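**Vulo Institute Publishes Good-Practice Code for Small-Part Robotic Handling**

*Voluntary code sets out common rules for gripper inspection, work surface marking and record keeping*

ILLACH, Thu 7 December – The Vulo Institute for Automation Practice today released its Code of Practice for Robotic Handling of Small Parts, a voluntary document that sets common rules for laboratories and workshops in which robot grippers pick up, hold and place very small items. The code is available without charge to any organization that registers with the Institute.

The code applies to fixed and bench-mounted robots fitted with two-jaw grippers. It was drafted at the Institute's offices in Illach, with technical input from Nwankwo Instruments and from Pasex, a regional testing service. It takes effect for participating sites as soon as they sign the declaration in Annex A.

Existing safety rules for robots deal mainly with force, speed and the separation of people from moving equipment. They say little about the quality of the handling itself, and sites that work with small parts have written their own procedures. A draft for comment was issued in August. The Institute received 412 written comments, most of them on three subjects: the condition of gripper tips, the marking of work surfaces, and the way in which a failed pick should be recorded.

"Sites told us that they wanted a short document their operators could keep at the bench," the Institute said in a statement accompanying the release. "The published code runs to 78 pages, including annexes, and the part an operator needs every day fits on 3 of them."

**Gripper tips and jaw faces**

Part 2 of the code requires a visual check of both jaw faces at the start of each shift and after any contact between the gripper and the work surface. The check is to be made with the jaws open and again with the jaws closed. Operators are to look for chips, burrs, trapped particles and any change in how the two tips meet.

Grippers with a layered or ridged finish, such as those produced by additive manufacturing, are covered by a separate clause. The ridges can hold fine debris, and the code asks that such parts be cleaned along the direction of the ridges with a dry brush before use. Solvents may be used only if the supplier of the gripper has confirmed in writing that they will not damage the material.

Jaws of unequal height or shape are permitted. Where one jaw is a narrow finger and the other is a flat plate, the site must record which of the two is treated as the reference face, and all offsets must be measured from that face.
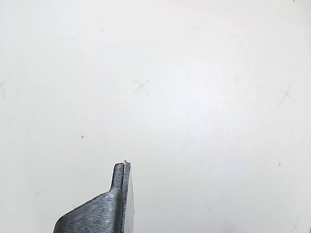
Any particle found at the tips outside a planned pick must be treated as debris until it has been identified. The operator is to stop the sequence, note the position of the gripper, and remove the particle by hand tool once the arm has been placed in a safe state. Opening the jaws over the work surface to drop a particle is not an accepted method under the code, even where the surface will be cleaned afterward.

**Work surfaces and reference marks**

Part 3 deals with the surface on which parts are presented. A plain, matte, light-colored surface is recommended for dark grippers, and a mid-gray surface for light ones. Glossy surfaces are discouraged where cameras are used for positioning.

Hand-drawn reference marks are allowed. During the comment period several respondents asked for a ban on them in favor of printed targets, and others noted that pencil marks are quick to make and easy to replace. The final text allows both. A hand-drawn mark may be used to show an approximate position for setup or practice. It may not be used as the sole reference for calibration. Marks that have faded to the point where an operator cannot find them at normal working distance must be redrawn or taken out of use.

Specks and blemishes on the surface must be either cleaned away or entered on the surface record. Sites that use camera-based detection are asked to pay close attention to this clause. In trials carried out by Pasex, which covered 1,915 attempted picks, small dark specks on a pale surface were a repeated source of false detections. The trial method and full results are set out in Annex C.

**Lighting**

The code calls for diffuse lighting at the bench. Direct lamps may be added for inspection but should be switched off during automated work unless the vision system was set up with them on. Any change of lamp, shade or window covering is to be logged, and a short set of test picks must be run before normal work resumes.

**Records and reporting**

Part 5 introduces a single form for recording failed picks. The form separates four outcomes: part not grasped, part grasped and lost, wrong item grasped, and item grasped in the wrong position. Sites have often entered all four as one category, and the Institute considers that this has made it hard to compare results between sites.

Records are to be kept for the working life of the gripper to which they relate. If a gripper tip is replaced, a new record is opened and the old one is closed with a note of the reason for replacement. Paper and electronic records are treated equally.

**Training and declaration**

Each participating site must name one person who is responsible for the code and must show that operators have read Parts 2 through 5. The Institute does not issue operator certificates and does not approve or endorse individual gripper designs. Nwankwo Instruments has stated that it will supply the Part 2 checklist with its bench grippers.

Sites already working to a written internal procedure may continue to use it if it meets or exceeds the requirements of the code. A comparison table in Annex B is provided for that purpose.

**About the Vulo Institute for Automation Practice**

The Vulo Institute for Automation Practice is an independent body based in Illach. It prepares voluntary codes and guidance for organizations that use robots in laboratory and light workshop settings.

**Availability**

Copies of the code, the bench checklist and the failed-pick form may be requested from the Institute's publications desk. Questions about the interpretation of individual clauses should be sent in writing and should quote the clause number.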